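How to check over a used import car when you collect it from the port

Quick write up, as I get asked this a lot and keep typing the same thing out. For people buying a used car from overseas who are going to pick it up themselves. First time I did it I signed everything in ten minutes and drove off with no spare wheel. So.

Before you go

Get your papers in one folder. Paper copies, not on the phone. You want:

Original bill of lading, or the surrender notice if the seller released it by email
Invoice from the seller
Export certificate plus the translation
Your ID, and a signed letter if someone else is collecting for you
Receipt for duty and port charges

Check the chassis number on all of them. Every letter. On mine the invoice had an 8 where the export certificate had a B and that cost me two extra trips. The seller can fix it in a day if you ask before the ship is in. After, it drags.

Ring the yard the afternoon before and ask if the car is off the ship AND moved to the release area. Two different things. Mine was off the ship on a Tuesday and still could not be got at for days.

What to bring

Jump leads or a booster pack. A 10mm wrench for the battery terminal. Tire pump. Flashlight. Rag. A can with some fuel in it if the yard lets you in with one, ask first. Old battery if you have one that fits. Pen that works.

Most cars come with nearly nothing in the tank, and the battery has been sitting for weeks. Don't plan on it just starting.

Get there early

Yard I use opens at 9 and by 11 there is a line out to the road. Go on a weekday morning, not Friday. Friday the cashier closes at lunch and if your storage slip isn't stamped you are paying for the whole weekend.

Walk around first, before you sign

Do not sign the release till you have seen the car. They will push the form at you. Just say you want to see it first, they are used to it.

Have the auction sheet and the seller's photos with you and go panel by panel. Start at the front left corner and go round one way so you don't miss a side. Scratches on the bumper corners are common, also on the mirror caps. Look at the lower edge of the doors. Look at the roof too – mine had a dent up there you could only see from the step of the next truck over.

Anything that isn't on the sheet, take a photo with the yard sign or another car in the background, then get the yard man to write it on the release form. If it is not on the form it did not happen, as far as the insurance goes.

Windshield. Run your hand over it. Small chips near the wipers are easy to miss.

Wheels. All four the same? Center caps there? Then lift the trunk floor and look for the spare, the jack and the wheel brace. These go missing more than anything else. Radio and floor mats come next.
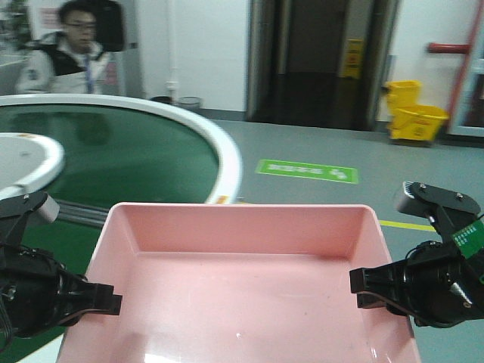 Under the hood

Engine cold for this. Oil first, pull the dipstick, wipe, dip again. Dark is ok, milky is not. Coolant in the bottle, should be some color and not plain rusty water. Brake fluid between the lines. Look at the belts for cracks. Look at the battery, if it's white and crusty at the terminals clean it off before you put the leads on.

Then get down and look underneath with the flashlight. Surface rust on the exhaust is normal for a car that was on a ship. Rust you can push a screwdriver into is not.

Match the chassis number on the car to the papers. On a lot of them it's on the firewall at the back of the engine bay, on some it is under the passenger seat flap. Look up where yours is before you go.

Starting it

Fuel in. Battery connected. Turn the key to on and wait, see which warning lights come up. You want them to come on and then go off after the start. A light that never comes on at all is worth a second look, might be somebody pulled the bulb.

Let it idle 6 minutes. Don't rev it. Watch the temp needle. Try the lights, wipers, horn, windows, heater, AC, reverse. My friend Ehsan Rind had one where everything worked except reverse, found it out when he was nose in against a wall.

Note the mileage and check against the sheet. A few miles more is fine, they drive them on and off. 80 more is not fine, ask.

Driving off

Pump the tires up first, they are nearly always soft. Press the brakes hard a couple times inside the yard at walking speed. They will grind for the first bit, that's rust on the discs and it goes.

Go straight to a gas station, then home. Slow. No highway the first day if you can help it.

First week

Change the oil and filter whatever the sticker says. New wipers. Check the timing belt history, if there's no paper then treat it as never done. I take mine to Shabnam Khokhar at Minhas and she puts it on the lift and gives me a list, and I do the brakes and the leaks first and the rest when there's money.

Keep 2000 miles in your head as the next check. Oil level, coolant level, any drips on the driveway.

If something is wrong

Email the seller the same day. Photos, the release form with the note on it, chassis number in the subject line. Be polite and say what you want – the part sent, or the money for it. I got my spare wheel paid for in the end, took till November, but only after I sent all of it in one message and stopped sending it in bits.

Register it once the inspection is done, not before. Different forms for different places so check with you're own office, mine changed theirs twice this year.

Will add the bit on clearing agents when I get time.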